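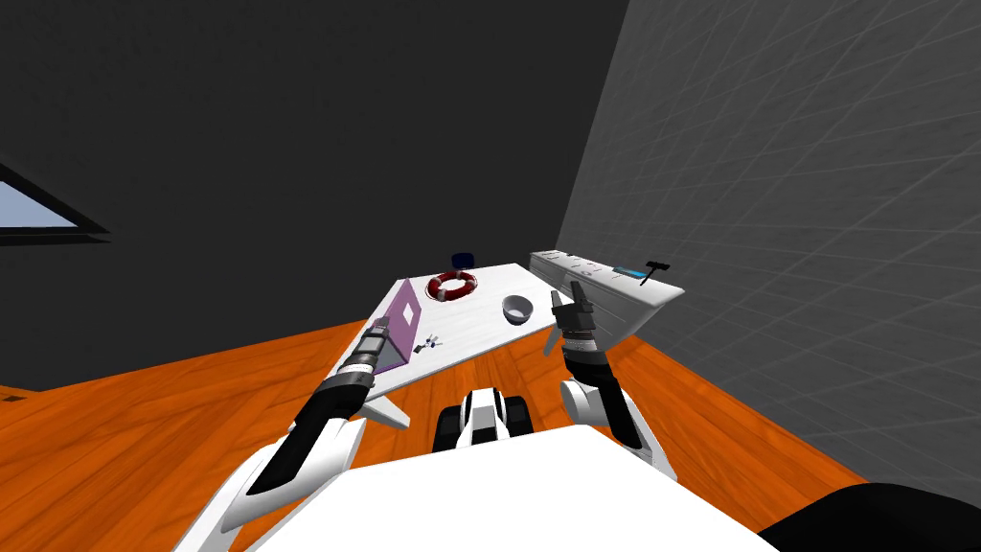 Velilent is 577 simulated runs of a two-armed robot working near a table, with the house rules we label them by. Rule 2 is the one people skip: a grip over the table edge is logged as contact only when the tip touches something, as the left one does with the purple laptop. The life ring farther back is scenery.
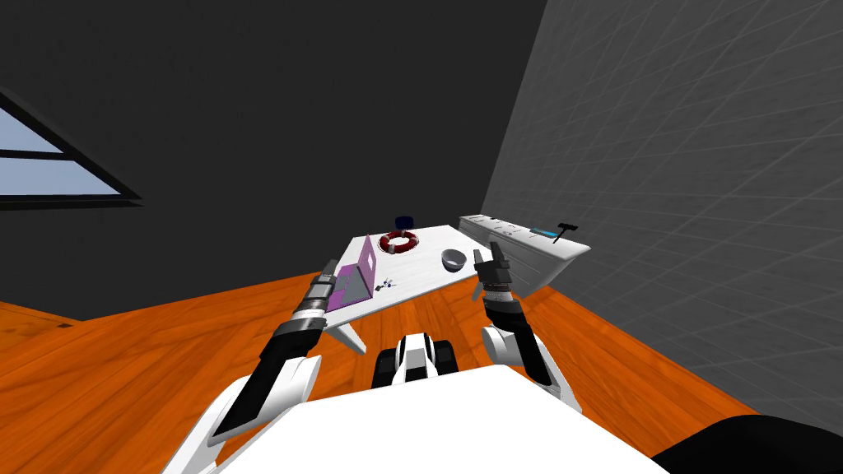

Right gripper raised, fingers open.

Hold any raised pose for 20 frames before moving on. Irkard's checker rejects shorter holds — without comment, as is its way.

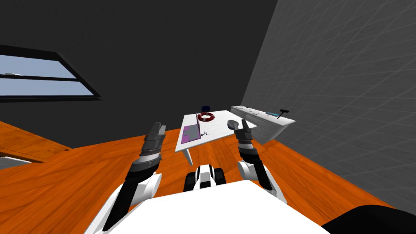 Both grippers up; hammer on the side counter.

Counter items are off limits. Yes, the hammer too.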